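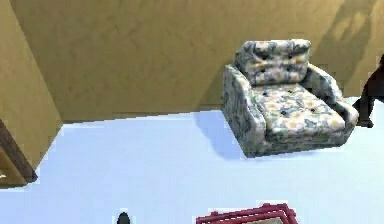
Lovberg Evaluation Suite for Arms, Grippers and Cameras

Product overview

The Lovberg Evaluation Suite is a simulation package for laboratories and manufacturers that need to compare manipulation hardware before purchase. It provides furnished interior rooms, a common task set and a single reporting format, so that results obtained with one arm, gripper, camera or controller may be set beside results obtained with another. Rooms are rendered with patterned upholstery, textured walls, pale floors and soft shadows, all of which place demands on depth estimation and object segmentation.

The suite is supplied as a software license with one year of updates. No laboratory hardware is required to run an evaluation.

Intended use

The suite is intended for
- selection of a gripper for an arm already in service
- comparison of camera mounting heights and viewing angles
- testing of controllers under identical starting conditions
- preparation of purchasing documents that require comparative data

It is not a substitute for a safety assessment of the installed equipment.

Supported equipment

Arms: Faklow F-series, Ateş compact arms, and any arm for which the user can supply a valid joint and link description.

Grippers: Sirero two-finger parallel, Sirero three-finger adaptive, Faklow suction cup. User models may be imported. Finger pads are assigned a friction value by the user, and this value is printed in every report.

Cameras: wrist-mounted, fixed overhead and fixed side view. Up to 4 cameras may be active in one session. Steep overhead views are available in every room and are recommended as the first setting for floor-level tasks.

Controllers: position, velocity and impedance control. External controllers connect through the network interface described in the installation manual.

Room and surface settings

Each room is built from fixed walls, a floor and movable furnishings. The user may change wall color, floor finish, upholstery, light direction and light strength. Changes are saved with the session and can be reloaded on another workstation.

Upholstered furniture is included for a particular purpose. Tufted cushions and busy floral prints frequently reduce the accuracy of camera-based edge detection, and a camera that performs well over a plain table may perform poorly over an armchair. Users comparing cameras are advised to run the same task on a plain surface and on a patterned one, and to report both figures.

Evaluation procedure

1. Select a room and load the arm description.
2. Attach the first gripper and confirm its mass and opening width.
3. Place the cameras and store their positions under a session name.
4. Run the task set. The standard set contains 300 trials per gripper; the extended set contains 1,000.
5. Exchange the gripper and repeat with all other settings unchanged.
6. Export the comparison report.

The starting positions of objects are generated from a stored seed. Two grippers tested under the same seed receive the same positions in the same order.

Reporting

The report lists completed grasps, dropped objects, contact with furniture, cycle time and camera dropout for each configuration. Failed trials are kept and can be replayed from any stored camera. Results may be exported as a table or as a printed summary.

License and support

A single-site license permits 3,000 trials per day. Educational institutions may apply for a reduced fee. Technical questions should be directed to Araceli Serrano, Applications Engineering. Requests for quotations and license transfers are handled by Noelia Echevarría, Customer Accounts.

Revision note

Page revised 30 Apr 2018. Support for impedance control was added to the supported equipment list. The Ateş long-reach arm will be added in the July release. Sessions saved in earlier versions must be converted with the supplied utility before they are opened.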